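FOR RELEASE 2018-07-28

Flurico to Open Simulation Room to Visitors in November

Flurico will hold an open day at its Tichý building in November, with demonstrations of Pika, the company's software for planning kitchen tasks for robot arms. All of the work on show will be run in simulation and put up on a large screen in the ground floor demonstration room.

The main session uses a simulated home kitchen with a cooktop, a marble counter and a single white arm. Visitors will be able to watch tasks that involve food, cookware and bowls, and to put questions to the engineers between runs.
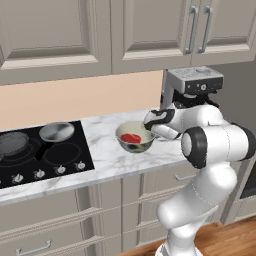
Flurico News Release, No. 56

"People ask us what the arm does when a bowl is close to a hot surface, or when a handle sticks out where it wants to go," said Senthil Devadiga, who leads the Pika team. "We would sooner show them than send a brochure. They can ask for a run to be stopped and looked at from another side."

The kitchen was built with Jondano, which supplied the cabinet and appliance models. The two companies have worked together on a library of 1151 household objects, and 136 of them will be available for use on the open day. Jondano staff will give a short talk on how the models are prepared.

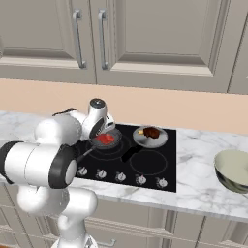

The simulated arm at the cooktop, with red meat in the frying pan and a browned piece on the plate.

Balakrishnan Thampi, head of training at Flurico, will run two workshops for teachers and college students. Each covers setting up a task, changing the layout of a counter and reading the log after a run. No programming experience is needed for the first workshop. The second assumes some Python.

Admission is free, but places are limited to 200 and visitors must register in advance. Workshop seats are booked separately at the time of registration. The building has step-free access and parking is at the rear. Registration details and the date will be posted on the Flurico website.

Media contact: Flurico Press Office, Tichý building, ground floor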